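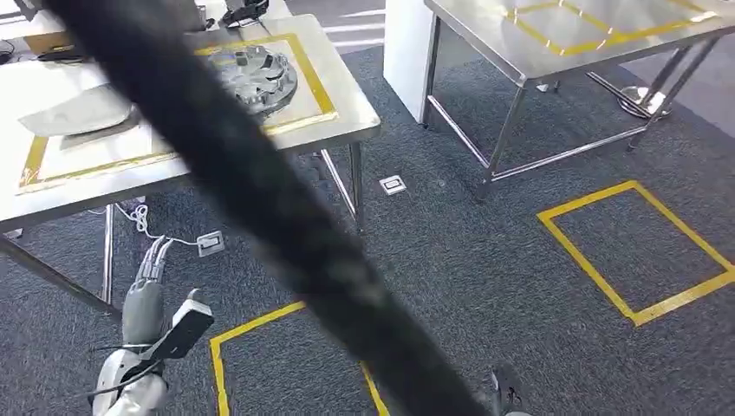 How to Clean a Steel Worktop

Print | E-mail

Start with warm water and a small squirt of dish soap, and wipe along the grain - you'll see it if you bend down a little. Rinse with a clean cloth, then dry it right away, or the water spots will drive you crazy. For stuck-on grease, I leave baking soda paste on for about 7 minutes and go have my coffee. Please skip the steel wool!

Comments (2)

Benjie Aquino: Does this work on old tape glue?

Catríona Brennan: Try a little cooking oil first, then soap.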